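**Thread: Track day insurance, is agreed value worth it or am I being fleeced**

**tornolberg_flat6** wrote:

Renewal came in for the Cayman. My regular policy stops at the track gate, so I've been buying single-day cover from Drullik at $435 a pop. This June they want an inspection report on top of that, and a signed letter saying the car is worth what I say it's worth. The car hasn't changed. I have gotten older, but they didn't ask for a letter on that.

Does anybody here skip the day cover and just drive like they own the wall? 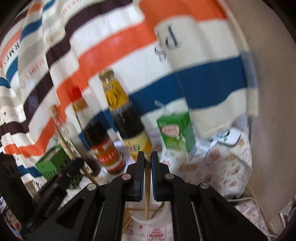 Laltside Drivers' Club – Track Day Section

**NeluCiobanu** wrote:

I skipped it for two seasons. Then I watched a guy in a rental-spec Mustang put oil down through turn six and collect three cars, none of which were being driven badly. I buy it now. $435 hurts less than a subframe.

Read the deductible, though. Mine was ten percent of agreed value, so a small bump is on you anyway.

**brakefade_bob** wrote:

> I buy it now

Sure, and so does everyone who has seen a crash that week. I've done 99 track days. Multiply that by 435 and tell me I shouldn't have bought a second car and kept it in a barn.

**NeluCiobanu** wrote:

You drive a Miata, Bob. Your second car would fit in the first one.

**brakefade_bob** wrote:

And it would be cheaper than your tires.

**Laurentiu_D** wrote:

Mod hat off for this one. The letter is normal. Drullik asked me for the same thing when I moved the 911 over, and it took one appraiser, one afternoon and $400. The appraiser walked around it twice, sat in it, adjusted the seat for no reason I could see, and wrote down the number I'd told him on the phone.

Where I'd push back is the inspection. The club tech sheet should count. Ask them in writing and attach the last one, signed. They took mine after a week of silence.

**tornolberg_flat6** wrote:

They told me the tech sheet is "not an inspection document." It has INSPECTION across the top. I pointed this out and got transferred to hold music.

**Laurentiu_D** wrote:

Who did you talk to? If it was the general line, you got the people who do boats. Email the motorsport desk.
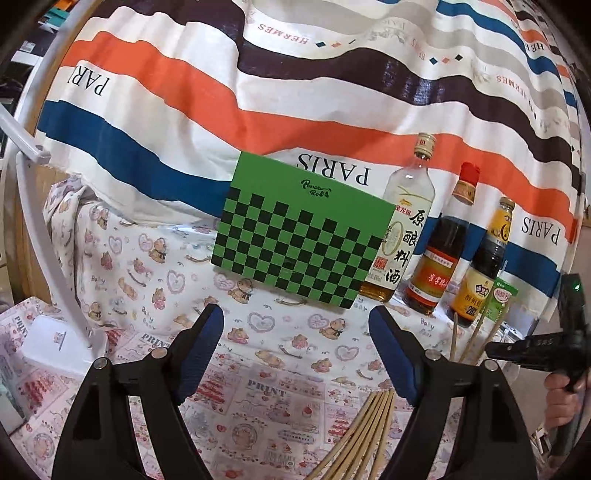 Also check whether your cover runs for the whole event or only your own sessions. Mine covers the car in the paddock too, and that's where I've had my only claim. A trailer ramp, a slight slope, and a gentleman who was sure he had set the brake.

**oversteer_annie** wrote:

Going to disagree with most of this. Agreed value is a trap if you never update it. I had mine set when the car was cheap, prices went up, and when I stuffed it at Lazăr corner the check would have bought me two thirds of the same car – the two thirds without the engine. My fault for not reading the renewal, but they weren't in a hurry to mention it either.

**brakefade_bob** wrote:

So you paid every time and still came up short. I rest my case.

**oversteer_annie** wrote:

I came up a lot less short than you would have. What's in the barn fund these days?

**brakefade_bob** wrote:

$1,000 and a set of rotors.

**tornolberg_flat6** wrote:

OK, update. The motorsport desk answered by 9 a.m. and a human being signed the email. They'll take the tech sheet. They still want the letter, so I'm calling Laurențiu's appraiser. Does he do Caymans, or only things with back seats?

**Laurentiu_D** wrote:

He does anything. PM sent. Move the seat back before he gets there, he's tall.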